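Valentyna Demchenko has folded the same fleece so often that she could do it asleep, and at Ernix that is rather the point. Her team gathers examples of laundry folding, done by people holding a pair of grippers.

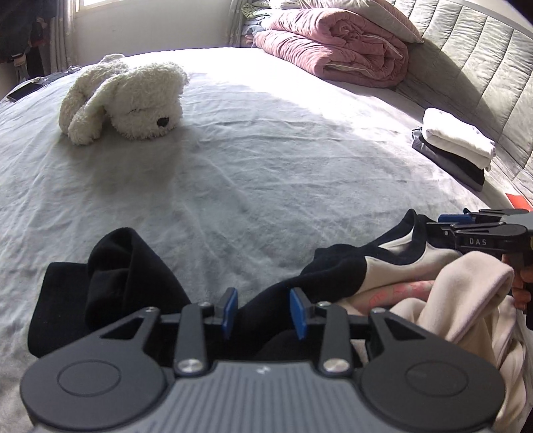 "Each go is a small lesson," she says, and the learning system will want 1,000 of them before it's any use — perhaps more, if the socks misbehave.

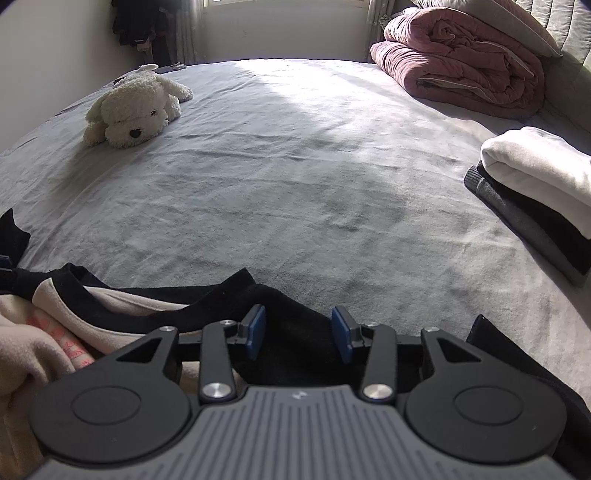

Bedrooms suit the work far better than benches do, she finds. Sunshine on a pale sheet, black cloth in a heap, even a shaggy toy dog lying by: all of it is worth learning from.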